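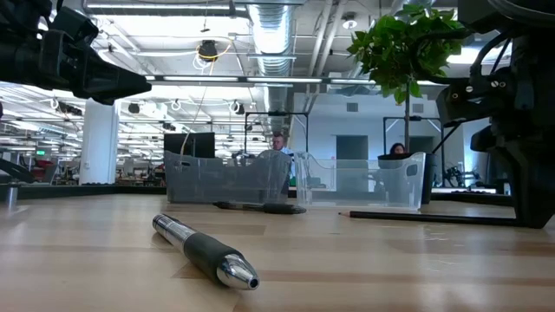 Tirell project, progress report to Brorton
Wed 18 January
Prepared by the Brinance teaching team

We are very happy with where the desk-sorting work stands. Your grant asked for 1000 recorded demonstrations of pens and pencils being put away in bins, all of them done by a person driving the two arms remotely. We have 800 that passed review, and the pace is still picking up!

The biggest change this period was moving our operators to the Lobo control handles. New people used to need a long stretch of practice before their recordings were worth keeping (thin pens are hard, and a gripper that comes in a little high just closes on air). With the new handles, most operators were giving us usable work on their first day, which surprised all of us.

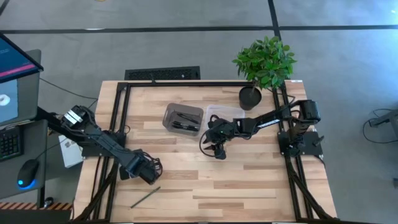
We also started varying the starting positions much more. Pens now begin at odd angles and far from the bins, on either side of the table, so the operator has to decide which arm should go. Those choices are what we most want the policy to pick up, and they show clearly in the recordings.

Review threw out 23 demonstrations. Most had a long pause in the middle, and 16 of them came from the same afternoon, when the right arm was lagging behind its handle. We replaced a cable and the lag went away.

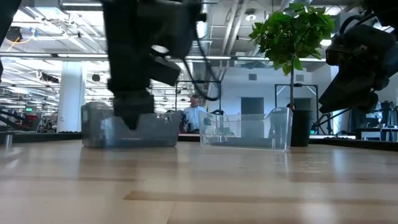
Clear plastic remains the hard part. Operators misjudge the rim of a see-through bin on screen, so we added a second fixed view for them and are comparing the results now. The remaining demonstrations should be finished in February, with the first training run right after. We would love to have you come by and try the handles yourselves.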